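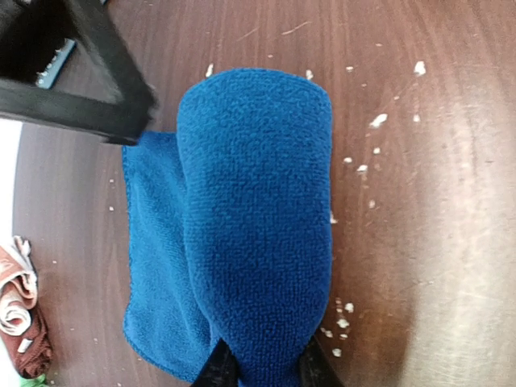
A blue cloth between the gripper fingers, with white crumbs still on the table.

News > Technology > Robots at work

Filed under: Automation, Safety

Table-wiping robot pulled after grip fault, but maker's account leaves gaps

Friday, February 10, 2023

A table-clearing robot that was meant to be wiping down a staff canteen by now has been switched off after its gripper failed to let go when told to, in a fault that its maker calls minor and that one engineer who looked at it does not.

The machine, sold by Clato and running on control software called Codar, had been on trial at the Lorkisine office park. It folds a cloth, wipes a table, puts the cloth down and moves to the next one. During an evening shift last month it gripped the cloth, finished its wipe and kept hold. The stop button on the trolley cut power to the arm, as it should. The fingers stayed shut for a further 69 seconds.

No one was hurt. A cleaner who had reached in to free the cloth was able to pull her hand back, according to a fault report seen by this site. Clato's statement does not mention the cleaner at all.

The company says the cause was "an unusual bunching of fabric" between the fingers, which led the grip sensor to read the cloth as a solid object and hold on harder. It says the Codar software has been corrected and that the robot completed 1,956 wipes before the trial was paused, of which it counts 3 as grip faults.

That sounds like a good record until you ask what a grip fault is. Clato counts only those cases where the arm had to be powered down. If the cloth was dropped, dragged along the table or let go late, and the machine sorted itself out, it went into the log as a "recovered event". The company would not say how many of those there were. It also would not say how often a wipe ended with the table still dirty, a question you might think would come up early with a machine bought to clean tables.

Godfrey Chege, a safety engineer brought in by the landlord, Quintero, was given two days with the robot and its logs. He is not impressed by the talk of unusual bunching.

"Cloth bunches. It is what cloth does," he said. "You fold a thick towel over on itself and squeeze it and of course it gathers between the fingers. If that is outside what the thing was tested for, I would like to know what they tested it with."

His bigger worry is the stop button. Pressing it removes power from the arm, but the gripper has its own spring, put there so that the robot does not drop things in a power cut. That makes sense for a glass jug. Mr Chege's view is that it makes a good deal less sense for a damp towel with somebody's fingers near it, and that anyone pressing a red button has the right to expect everything to let go.

Clato says the spring is too weak to cause injury and that staff were told to keep their hands clear. Staff at Lorkisine were given a training sheet, which runs to 4 pages. The gripper release lever is mentioned on the last of them, in a table of spare parts.

The firm has now offered a new set of finger pads, a revised sheet and the software fix, and wants the trial to start again in March. Quintero has not agreed to that. A spokeswoman said the landlord was "considering Mr Chege's findings" and that cleaning was being done by hand in the meantime, by the same team that did it before the robot arrived and, as far as we can tell, that did much of it while the robot was there.

Mr Chege has asked for three things before he signs anything off: a stop button that opens the fingers, a full count of the recovered events, and a repeat of the tests using old towels as well as new ones. Clato has agreed to the last. On the first, it says a change to the gripper would need "a wider review of the product" - which may be true, but is also what companies tend to say about expensive changes.

The same gripper is fitted to other Clato machines. We asked how many, and whether their owners had been told about the fault. The company said it was in touch with customers "where appropriate" and did not answer a follow-up asking what that meant.

Contact the newsdesk | Corrections | Copyright 2023 | Back to top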